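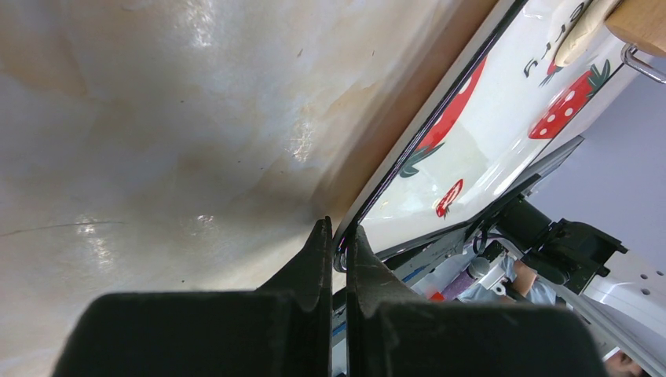 How often do the finger pads need to be re-seated on a two-arm cell with this kit?

After the first 30 hours of running, then every 200 hours, as long as the screws went in with the thread lock supplied.

The Birell pad and alignment kit covers both arms of a tabletop cell. The box holds four pads, a feeler gauge, two hex keys, a tube of thread lock and 32 screws, more than the job calls for. We fitted it at the Stiltbridge bench in September.

Removal of the old pads is simple. Clean the finger faces with alcohol, let them dry, and set the new pads with the gripper closed on the gauge. Tighten the tip screw first. The printed sheet gives the opposite order, which left a slight toe-in on our first finger. Dela Peña's revised sheet has it right and can be requested by email.

Alignment took most of an afternoon. Thin-edged items show a bad setting sooner than blocks do, so a tray rim or the edge of a box is a better check than the test cube. Run the check at low speed, one arm at a time, with the other parked clear.

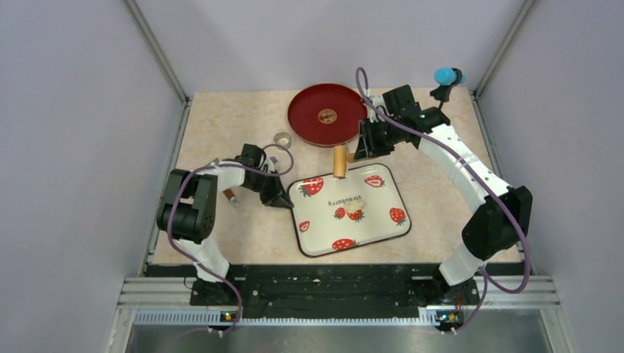

Both arms over the bench, with the strawberry tray at center front and the red plate behind it.

Cable routing is the weak point of the kit. The clips are stiff and hold well on straight links, but at the wrist they grip too tightly to let the cable slide. Leave a generous loop there and check it through full wrist rotation before power is raised. We swapped the wrist clips for Rorholm hook-and-loop ties.

Rated pad life is 3000 cycles. Ours are scuffed and dusty but still hold their edge. Replacement pads are sold only in fours, a nuisance if one arm does most of the work.

Recommended for the pads and gauge. Buy the clips elsewhere.

Contact | Copyright Stiltbridge Bench Notes | Back to top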